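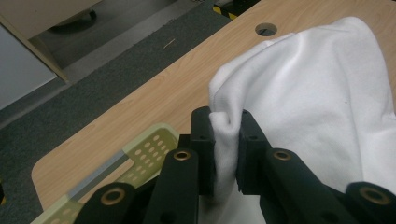
製品 > 手持ちグリッパー > 布・衣類作業 > Clirnov 運用キット

Clirnov 運用キット(手持ちグリッパー+作業基準書)

布をつまむ作業は、やってみると本当に奥が深いです。同じタオルでも、端を取るのか、中ほどをつまんで山を作るのか、二枚重なったところを取ってしまったのかで、その後の動きがまるで変わります。Clirnovは、その「つまむ」を人の手で繰り返し、ロボットの学習に使える形で残していくための手持ちグリッパーです。運用キットには本体のほかに、Skostbergの作業現場で使いながら育ててきた作業基準書がまるごと付いてきます。正直なところ、私たちがいちばん語りたいのはこの基準書のほうです!

グリッパーの性能表だけなら一枚で終わります。ところが、複数の人が何週間も同じ道具を握り、同じ種類の布をつまみ、あとから見返して比べられる記録にしようとすると、決めておくことが山ほど出てきます。指をどこまで閉じるか。失敗した回を消すのか残すのか。机の上に何を置いてよいのか。このページでは本体の仕様と一緒に、基準書の中身をかなり細かいところまで載せました。お持ちの機材が別のものでも、考え方はそのまま使っていただけると思います。

キットの内容

Clirnov 本体(平行開閉、二指)
交換用フィンガーパッド 一組
リンクアーム用の予備ブッシュ 一式
パッド取付ねじ、締付け用工具
布作業用の基準書(日本語版、印刷物とデータ)
点検票の原本
収納ケース

主な仕様

最大開き幅:107 mm
質量(ケースと付属品を含む):1,864 g
操作:手動、電源不要
対象物:タオル、ニット、シャツ類などの柔らかい布。厚手のデニムや硬い帯状の素材は基準書の対象外です。
パッドの交換:工具一本で可能
使用環境:屋内の乾いた場所

電源が要らないので、朝いちばんにケースから出してすぐ始められます。記録側の機器はキットに含みません。カメラの取付けや時刻合わせはお使いの装置の説明書に従ってください。

作業基準書について

初版を書いたのはCosimo Testaで、当時は紙二枚の覚え書きでした。いまの版は布の扱い、用語、点検、記録、中断の判断まで入っています。とはいえ読み物として長いわけではなく、作業台の脇に開いておける厚さに収めています。以下、章ごとに紹介します。

1章 ことばをそろえる

最初の章は全部、用語です。地味ですが、ここを飛ばすと後の章が成り立ちません。

「つまみ」は、両方のパッドが布に触れ、布がその間に保持されている状態を指します。片側だけが触れているときは「接触」と書きます。「持ち上げ」は布の一部が台の面から離れた状態で、全体が離れたときは「全上げ」と区別します。「落下」は、意図しない開放で布がパッドから外れたことを指し、自分で指を開いて置いたときは「解放」です。

落下と解放を混ぜて記録すると、あとから分けるのは大変です。Liliana Bianchiniが以前の記録を見直したとき、備考欄に「外れた」とだけ書かれた回がずいぶんあり、映像を一本ずつ見ながら書き直すことになりました。この章の表がやけに丁寧なのは、そのときの作業の名残です。

「しわ」と「折り」も分けています。手でなでて平らになるものがしわ、重なりがあってめくらないと戻らないものが折り。境目に迷う場合は折りとして記録し、備考に「境界」と書きます。迷ったという事実も、読む側にはうれしい情報です。

2章 作業台の準備

台は水平で、布が引っかからない面であること。角に欠けやささくれがある台は使いません。配線用の穴がある台はそのまま使えますが、穴の縁に布が落ち込まないか、始める前に一度布を滑らせて確かめてください。穴にふたをするかしないかは現場で決めてかまいません。ただし、一つの収録区分の途中では変えないこと。これは強めの決まりです。

布を入れておくかごや容器は、グリッパーの可動域の外に置くのが原則です。かごから取り出す動作そのものを収録する場合は、台上に置いてよく、そのときは位置を養生テープで示します。かごの縁はパッドの角が当たりやすく、当たったときの手応えは布の手応えととても紛らわしいので、縁に触れた回には印を付けます。

床についても一項目あります。布を床に落としたら、その布は洗い替えに回し、同じ区分では使いません。短い繊維くずや紙片が付いたまま次の回に入ると、パッドの面に移って滑り方が変わってしまうためです。床に表示テープや機器がある部屋では、作業者の立ち位置から台までの通り道を先に空けておきます。

照明は「一様であること」だけを求めています。照度の数値は基準書に入れていません。以前の案には入れていたのですが、現場ごとに灯具も窓も違い、数値を守るために不自然な配置をする例が出てきたので外しました。その代わり、区分の初めと終わりに、何も載せていない台を一度ずつ記録します。これで後から明るさの変化を追えます。簡単で、しかもよく効く方法です。

3章 グリッパーの点検

毎回、使用前に次の順で確認します。

ねじ:パッドの取付ねじに浮きがないか指先で触れて確かめる。
パッド面:汚れ、糸くず、欠け。糸くずは乾いた布で拭き取る。溶剤は使わない。
リンクアーム:ゆっくり全開から全閉まで動かし、途中で引っかかる位置がないか。
ブッシュ:横方向のがたつき。がたつきがあれば使用を止め、交換する。
閉じた姿勢:パッドが左右で同じ高さにそろい、面どうしが合っているか。

引っかかりを見つけたとき、力をかけて動かし続けないでください。アームの間に糸が巻き込まれていることがよくあります。糸を抜いてから、もう一度はじめの項目に戻ります。途中からの再開は認めていません。面倒に見えて、慣れれば体が勝手に動くようになります。

ブッシュまたはパッドを替えた日は、布なしで100回の開閉を行ってから収録に入ります。なじむ前と後では指に返ってくる感触が違い、握り慣れた人ほどその差をつい手で補ってしまいます。補った動きがそのまま記録に入ることを避けるための、ならし運転です。

点検票は一台に一枚、本体と一緒に動かします。別の部屋に持っていくときも、票だけ元の机に残すことのないようにしてください。票の欄はわざと小さくしてあり、長い文は書けません。書ききれない事柄は作業責任者に口頭で伝え、責任者が別紙にまとめます。

4章 つまみ方

ここがいちばん楽しい章です!

基本のつまみは、パッドを開いたまま布の面に下ろし、両側から布を寄せ、パッドの間に細い山を立てるように閉じます。山の上がパッドの縁から少し出ているくらいが、布の種類を問わず安定します。深く押し込むと下の層まで取りやすく、浅いと持ち上げた瞬間に抜けます。

押し下げる力は、台の面をパッドの先で感じるところまで。そこから先は押しません。台に強く当てたまま閉じると、パッドの角が減るうえ、アームの根元に横の力がかかります。

閉じる速さは一定に。初心者の方は「そっと閉じる」を意識しすぎて、最後だけ急に握ってしまうことが多いようです。Ayman Helmyの講習では、最初に布を使わず、閉じる音だけを聞いてもらいます。音が一つにまとまって聞こえるようになったら、布に移ります。これ、やってみるとかなり夢中になります。

起毛した布や柔らかいニットでは、山の下側がパッドの外へふくらみます。ふくらみの量は記録の対象ではありませんが、アームの間に布が入り込んでいないかは必ず目で見てください。入り込んだまま開くと、開放のときに布を引きずります。

二枚取りになった場合の扱いは、収録の目的で分かれます。一枚取りを集める区分では失敗として残し、自然な取り方を集める区分では「二枚」と記して成功に含めます。どちらの区分かは始める前に票に書きます。終わってから決めることはできません。

5章 失敗した回の扱い

消さない。これが原則です。

手が滑った、布が抜けた、つまむ位置を途中で変えた。全部残します。やり直したくなる気持ちはよく分かりますし、きれいな一本が撮れたときのうれしさは格別です。それでも、きれいな回だけを並べた記録では、抜けかけた布をどう扱えばよいのかが学べません。抜けかけて持ち直した回は、貴重な一本です。

取り除いてよいのは、人の顔や書類など収録の同意がないものが写り込んだ回、機器の故障が明らかな回、安全のため中断した回に限ります。その場合も欠番として番号を残し、理由の区分を記入します。番号を詰めてはいけません。

成功の判定は、作業した本人と別の一人が行います。意見が割れたら「保留」とします。話し合って無理に合わせる必要はありません。保留がまとまって出てくるようなら、用語の定義のほうに穴があるかもしれず、実際に1章の「境界」の扱いはそうして加わりました。

6章 人の側の決まり

連続して握る時間は20分までとし、そこで交代か休憩を入れます。疲れてくると手首の角度が下がり、本人は気づきにくいものです。調子が良いときほど続けたくなりますが、交代の合図が鳴ったら、その回を終えたところで置いてください。

手首や指に痛み、しびれがあるときは作業に入りません。交代要員がいない場合は、収録を休みにします。代わりに点検票の整理をする、という運用も認めていません。整理も手を使う仕事です。

袖口の広い服、指輪、長いひもの付いた名札は外すか留めます。リンクアームのすき間は指先が入る寸法なので、開閉中はアームの根元に反対の手を添えないこと。講習ではここをいちばん時間をかけて説明します。

左利きの方は左手で使えます。利き手は票に記入する欄があり、途中で持ち替えた場合は新しい区分として始めます。

7章 布の管理

布には一枚ずつ管理番号を付けます。番号は布そのものに書かず、保管袋の側に書きます。縫い付けのタグを足すと、そこだけ厚みが変わり、つまみやすい目印にもなってしまいます。

洗濯の回数は記録します。新品の白いタオルと、洗って毛羽の立った白いタオルは、見た目が近くても手応えが別物です。小さな点状の汚れは、そのまま使用して差し支えありません。ただし収録の途中で付いた汚れは、付いた回の番号を備考に残してください。

保管は畳んでも丸めてもかまいませんが、同じ区分の布は同じ方法にそろえます。取り出してすぐの折り癖も、れっきとした初期条件です。広げてから始める区分では、一度両手で広げて置き直し、なでて伸ばすことはしません。

各国の規格や社内規程との関係

この基準書は、手で操作する器具の扱いと記録の作法をまとめたもので、産業用ロボットや協働ロボットの安全規格に代わるものではありません。集めた記録をもとにロボットを実際に動かす段階では、設置場所ごとのリスクアセスメントと、該当する規格への適合確認を別に行ってください。手持ちで問題のなかった動きでも、動力で行えば危険源が変わります。

社内にすでに工具管理の規程がある場合は、そちらを優先し、3章の点検項目を追加する形が取り入れやすいです。Taşdemirの縫製部門では、もともとあった針の管理台帳の隣に点検票を綴じています。工具の貸出と返却の流れが同じなので、新しい棚も新しい帳面も増やさずに済んだそうです。

映像の取扱いについては、同意の取り方のひな形を巻末に載せました。法令の確認はお使いになる地域ごとにお願いします。

使っている方から

「5章を読んでから、チームの雰囲気が変わりました。落としたときに黙り込んでいた人が、いまは番号を読み上げてくれます。」(Gudrun Kleinschmidt、Detenmont 収録担当)

「ブッシュの交換が思っていたより簡単でした。予備をもう一式付けてほしいです。それと、点検票の欄はやはり小さいです。」(Sandro Amato、Detenmont 保全担当)

点検票の欄については、次の改訂でも大きくしない予定です。ごめんなさい! ただ、別紙の様式は書きやすく作り直しています。予備ブッシュは単品でもお求めいただけます。

講習

キットをお使いの方向けに半日の講習を開いています。前半は用語と点検、後半は実技で、タオルとニットの両方を触っていただきます。実技の布はこちらで用意しますが、普段扱っている布をお持ちいただけると話がぐっと具体的になります。午前の部は9時30分開始、午後の部は13時30分開始です。次の募集は6月に行います。

講習では合否を付けません。最後に各自の記録を二人一組で判定し合い、どこで意見が割れたかを持ち帰っていただきます。

よくいただくご相談

基準書だけの購入について
データ版のみでお渡しできます。手元のグリッパーに合わせて3章を書き換えてお使いください。書き換えた箇所には、自社で改めたことが分かる印を付けていただくようお願いしています。

硬い物をつまむ用途について
本体は使えますが、4章の閉じ方は布に合わせたものです。箱や食器には、面で受ける別の手順が必要になります。現在、執筆中です。

パッドの表面を加工したい場合
滑り止めを貼る、削るなどの加工は、記録の区分を分ければ差し支えありません。加工前のパッドを一組、手を付けずに保管しておくことをお勧めします。後で比べたくなる日がきっと来ます。

版の切替えについて
改訂版が届いても、進行中の区分は旧版のまま最後まで行ってください。票の右上に版の記号を書く欄があります。旧版の配布データは引き続き入手できます。

お手入れと保管

使用後は全開の状態で糸くずを払い、乾いた布でパッド面とアームを拭きます。水洗い、注油はしないでください。ケースには半開きの姿勢で収まるようにくぼみが切ってあります。閉じた姿勢で長く置くと、パッドどうしが押し合った跡が付くことがあります。

ブッシュの交換は、四か所のうち一か所だけにがたつきがあった場合も、左右の対になる側を同時に行います。外した部品は点検票の写しと一緒に袋へ入れ、次の点検まで保管してください。減り方の左右差から、握り方の癖が分かることがあります。

基準書の誤記、分かりにくい言い回し、現場で合わなかった決まりのお知らせを歓迎しています。章番号と、どんな布で起きたことかを添えていただけると助かります。

お問い合わせ:Skostberg 手持ち機器係 | © Skostberg | ページの先頭へ戻る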